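Section 6: Homing the gripper and squaring up the wrist camera

You should be coming into this section with the arm bolted down, the joints calibrated and the controller talking to your computer. If any of those is still on your to-do list, go back and finish it, because everything I do here assumes the arm can move slowly and stop when you tell it to. I run a Lason two-finger gripper on a small desk-mounted arm, with the Navickas driver package on the computer side. Other grippers home in much the same way but the menu names will be different, so read along and translate as you go.

Set aside an evening for your first time through. I've done it so often now that I can get it finished before my coffee goes cold, but my first attempt back in January ate most of a weekend (I had the pad screws in the wrong holes, more on that in a minute).

What you'll need

Small hex driver that fits your finger screws
Soft brush or a lint-free cloth
A strip of ordinary printer paper
Thread locker, the removable kind
A plain wall or a big sheet of white card

6.1 Before you power up

1. Switch off the arm at the supply. Don't trust the software stop for this part, your fingers are going to be between the jaws.

2. Open the jaws by hand if your gripper lets you backdrive them. The Lason does, with a bit of a grumble. Push both arms evenly and go gently!

3. Brush out the gap between the fingers. Any crumb of grit in there will throw off the zero, and you'll chase it for an hour thinking it's a software problem. Ask me how I know.

4. Check each finger screw with the hex driver. You want snug. If one turns freely, take it out, put a tiny drop of thread locker on it and run it back in until it just stops.

CAUTION: Keep thread locker away from the plastic parts. Some plastics go brittle and crack where it touches them, and you won't notice until a finger snaps off in the middle of a job. A drop on the very end of the thread is plenty. Wipe off anything that squeezes out.

5. Look at the pads. If they're shiny in the middle, or if one has crept upward so the tips don't line up anymore, fix that now. I swap mine as a pair even when only one looks bad.

6.2 Homing the jaws

1. Power the arm back up and let it settle. Keep your hands out from here on.

2. Drive the wrist so the camera looks at your plain wall or white card. A busy background makes it really hard to judge the seams between the fingers, and the auto exposure on most of these little cameras goes bananas if there's a window in view.

3. In the driver window, open Gripper, then Home, and set the closing force to the lowest setting. You can always bring it up later.

4. Press Close and wait for the motor current to level off. The number will wobble and then sit still. When it sits still, press Set Zero.

5. Open fully and close again. Do this 9 times. Yes, really. The first few cycles seat the linkage and the reading drifts a hair each time, then it quits drifting and you can believe it.

6. Press Set Zero once more and save.

When you're done, the camera view should look a lot like mine:

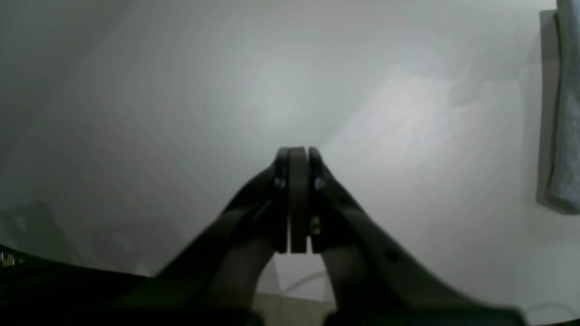
Figure 6-1. Jaws fully closed against a plain wall, nothing held. Compare the height of the two silver screws.

Those two screws are my favorite quick check, by the way. With the jaws closed they should sit level with each other in the camera view. If one rides higher, a finger has slipped on its mount and you need to go back to 6.1, step 4. Don't try to fix it with the offset setting in the software. I did that for weeks and all I managed to do was hide a loose screw from myself.

Now the paper test. Open the jaws a little, slip your strip of paper between the pads, close at the lowest force and tug. It should hold with a light, even drag. If it slides out, bump the force up one notch and try again. If it tears, you've got too much force or (more likely) you set the zero while the jaws were still moving.

NOTE: My driver reports position as a count, and a healthy full opening on my gripper reads 2,000 above zero. Yours will have its own number. Write it down somewhere, it's handy to compare against when something feels off later on.

6.3 Squaring up the wrist camera

The camera needs to see the fingertips, and it needs to see them in the same spot every single time. If you're only ever going to drive the arm by hand you can be sloppy here. If you plan to record anything, or run any kind of visual program, please don't be!

1. Loosen the camera bracket just enough that it moves with a firm push.

2. Turn on the center line overlay in the viewer. In the Navickas viewer it's under View, then Guides.

3. With the jaws closed, nudge the bracket until the line runs down the middle of the fingers.

4. Tilt the camera until you can see the tips and a good amount of whatever is beyond them. You want both. I started out with the camera aimed right down at the tips and had no idea what I was about to bump into.

5. Tighten the bracket a little at a time, alternating sides, and watch the overlay as you do it. It will try to creep on you.

6. Set the exposure to manual. I use 128 on the slider, which is the halfway point on my camera and works fine under my ceiling lights. If your room is darker, go up until the fingers have some detail in them, and then leave it alone.

Open and close the jaws a few times and watch both arms on the screen. They should swing out by the same amount on either side of the line. A small difference is okay. A big one means the camera is rotated on its mount, so loosen it and go again.

6.4 The slow sweep

Last job! You're going to move the wrist through the places you expect to work in, at crawling speed, and look for anything that could get snagged or knocked.

1. Set the speed limit to its lowest value.

2. Put one hand on the stop button and leave it there.

3. Take the wrist over the middle of your work area, then out to each side, then down past the front edge of the table if your arm can reach that far.

4. Pause at each spot and open and close the jaws once.

5. Note any place where the image shakes, the motor complains or the gripper gets close to something it shouldn't touch. 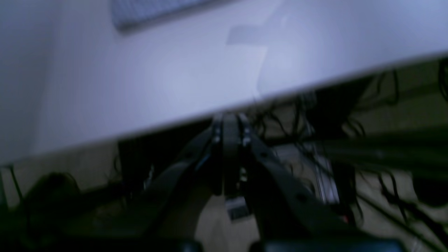 Step 3 is the one people skip, and the part below the table edge is the part I'd beg you to do. From above, a bench can look perfectly tidy, and all your attention goes to the stuff on top. An open jaw is a very good hook, and an arm that has grabbed a wire will keep pulling until something gives. With the fingertip right up at the table edge, there are thin black cables hanging in loops under the right side, well within the view of the wrist camera, and that's the kind of thing you want to find at crawling speed. Go get some hook-and-loop straps and gather up whatever droops, then tie it back to the underside of the table or to a leg. Leave enough slack that you can still unplug things.

CAUTION: Never tie a loose cable to any part of the arm that moves, even "just for now." Cables that have to run to the wrist get their own slack loop and their own clips, as described in the wiring section.

A couple more things to look for on the sweep:

If the picture smears whenever the wrist moves, slow down before you start messing with the camera. A bit of blur in motion is normal with a cheap camera in soft light. If it still smears with the arm parked, the bracket is loose or the lens needs focusing.

Keep anything you care about back from the table's edge while you sweep. Keyboards too. The stop button is no help if your elbow is leaning on the space bar.

Once the sweep comes up clean, set soft limits so the wrist can't go below the table edge at all unless you ask it to. In the driver that's under Limits, then Height. I set mine with the jaws wide open, so the limit still holds when the gripper is at its biggest.

6.5 Saving your settings

Save the whole profile under a name you'll recognize later. Mine are named after the bench, so this one is called Sirkstead, and the spare is Latia. Export a copy to somewhere other than the computer that runs the arm, and write the full-open count from 6.2 in the comment box.

Rerun 6.2 whenever you change pads, and any time the gripper has taken a knock. The camera steps in 6.3 only need doing if the bracket moves, and you'll spot that pretty fast with the center line turned on.

Section last revised 2019-03-19. Pad replacement is in Section 7.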